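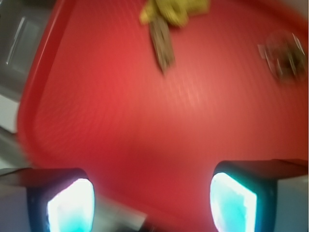

Skulum Institute of Technology | School of Engineering | Manipulation Group

About the Group

The Manipulation Group studies how robot arms pick up, hold and put down ordinary things. It is one of five research groups in the School of Engineering and occupies the ground floor of the Nordin Building, on the north side of campus. The group was formed in March 2019 by the merger of two smaller teams, one concerned with gripper design and the other with motion planning. Both lines of work continue, and most current projects draw on each of them.

There are 19 members at present, including faculty, research engineers, doctoral students and two technicians who maintain the arms and the machine shop. Undergraduate students join for one or two terms as part of their final project. The group is directed by the School and reports to its research office once a year.

What We Work On

Factory robots have handled identical parts for many years. Household and workplace objects present a different set of problems. A cloth changes shape when it is touched. A piece of old wood has no flat faces and may be rough on one side and smooth on the other. A stone of the same size can weigh a good deal more than it looks. The group's purpose is to develop methods that allow one arm, with one gripper, to manage all of these without being reset between tasks.

Our main program of work is called Wukico. It covers grasping on counters, beside sinks and in other places where space is shared with fixtures that cannot be moved. Objects are usually presented in shallow trays, and the arm is asked to take hold of a named item and leave the others where they are. The Wukico object collection currently holds 317 items, each with its own entry in the group's register. Items are retired when they become too worn to give consistent results, although a few well-worn pieces have been kept on purpose.

A second program, carried out with our partner firm Cusodport, concerns the wear of finger surfaces over long periods of use. Its results are shared with the partner each term and are made public once the review period has passed.

Our Open Day

The group holds an open day every July. Morning sessions are reserved for schools and the afternoon is open to the general public. Visitors are received in groups of up to 12 at the main entrance of the Nordin Building and are accompanied throughout by a member of the group.

The central part of the visit is a live demonstration at the wet bench, where a tray is set out on the counter next to a stainless steel sink. The arm works from above. A yellow cloth, a length of weathered wood and a small rough lump make up the standard set for this station, and visitors are told before each run which item the arm will be asked to approach. The member of staff in charge explains the difference between a planned movement and a corrected one, and points out when the arm is doing each.

A demonstration may be stopped at any time. Dropped objects and missed grasps are part of normal work and are not hidden from visitors. When a grasp fails, the presenter describes the likely cause and, if time allows, repeats the run with a different approach angle.
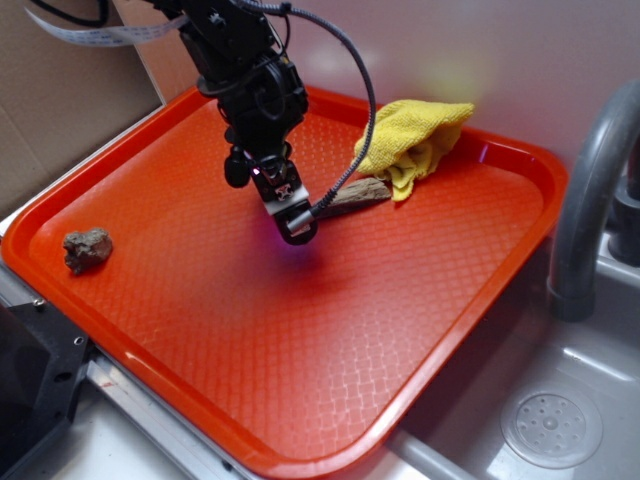 For Yiran Jiang, the open day has been most useful for the questions it brings in from people who handle things for a living. In remarks prepared for last year's program, Jiang wrote that bakers, nurses and upholsterers had asked sharper questions about grip than many specialists do, and that a comment from an upholsterer about folding cloth away from the body had led the group to change the order in which it tests soft items. Jiang also asked that more time be set aside for discussion after each run, and the timetable was lengthened accordingly.

Sessions now last forty minutes, of which a little under half is given to the demonstration itself. The remainder is divided between a short talk on the history of the laboratory, a visit to the machine shop window, and discussion.

The Tray Demonstration in Detail

Presenters follow a set order, which is given in this section for teachers who wish to prepare a class in advance.

The session opens with the arm at rest and the objects already in place. The presenter names each object and asks the class to say which will be the easiest to pick up. Most classes choose the wood. The presenter then starts the first run, in which the arm moves down over the tray and closes its two fingers on the chosen object from opposite sides. The object is held, lifted a short distance and set down again.

The second run is devoted to the same object after the presenter has turned it to a new angle. Students are asked to watch the wrist, as most of the adjustment is made there and very little at the fingers. On uneven pieces the fingers may meet the surface at different heights. The class is invited to suggest where they would place their own thumb and forefinger, and the suggestions are written on the board for comparison.

The third run is chosen by the class. It is common for students to ask for the cloth. Presenters are asked to allow this even when time is short.
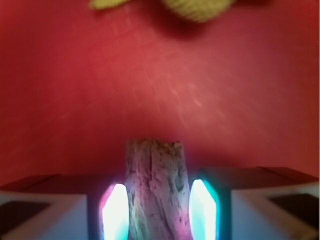 How does the arm know how hard to squeeze?

The controller starts each grasp with a light closing force and increases it in small steps until the object stops slipping, up to a limit set by the operator. The limit is chosen according to the kind of object. A lower limit is used for anything that could crush or tear, and it is recorded with the rest of the data for that run.

Teachers often ask whether students may operate the arm. During public sessions it is operated only by trained members of the group. Students aged sixteen and over who attend the separate summer workshop are given supervised time at the controls after completing a safety briefing. The workshop has a limited number of places, and applications are made through the student's school.

Safety and Conduct in the Laboratory

All visitors are asked to remain behind the yellow floor line while the arm is powered. Bags and coats are left in the cloakroom by the entrance. Long hair should be tied back and scarves removed before entering the shop area. Food and drink are not permitted on the ground floor, with the exception of the seminar room.

An emergency stop is fitted at each station and at the laboratory door. Presenters test both before the first session of the day and sign the station log. Visitors with implanted medical devices are asked to inform the reception desk on arrival so that a suitable route can be arranged.

Photography for personal use is welcome. Recording for broadcast or publication requires written permission from the School. The group may film its own demonstrations for teaching purposes. Visitors are informed before filming begins and may ask to stand outside the recorded area.

Materials for Schools

A preparation pack is sent to each school with its booking confirmation. It contains a plan of the ground floor, a vocabulary sheet, and a classroom exercise in which students try to pick up everyday items while wearing oven mitts or using two wooden spoons. The exercise needs no special equipment and takes a single lesson. Teachers who have used it are invited to return the feedback form, which is read by the group before the next season's sessions are planned.

A version of the pack for younger classes is available on request. It leaves out the section on force limits and includes a drawing page.
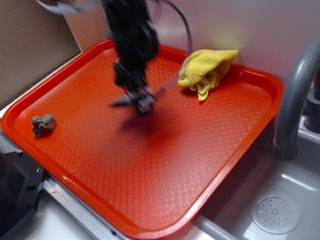
Arranging a Visit

School bookings for the July open day are made by the teacher in charge, using the form held by the School of Engineering office. The form asks for the age of the class, the number of accompanying adults and any access requirements. The Nordin Building has step-free access at the east door, and seating is provided at every station on request.

Places in the afternoon public sessions are given out at the reception desk on the day, in order of arrival. Families may book together, and children under ten must be with an adult at all times.

Companies and research groups that wish to see current work outside the open day should write to the group office with a short statement of interest. Such visits are held during term and normally include a demonstration at the wet bench, followed by a meeting with the staff concerned. Requests connected with the finger wear program are passed to Cusodport for agreement before a date is offered.

Group Office
Manipulation Group, Room 5, Nordin Building
Skulum Institute of Technology
The office is open on weekday mornings during term. Outside these hours, messages may be left at the main reception desk.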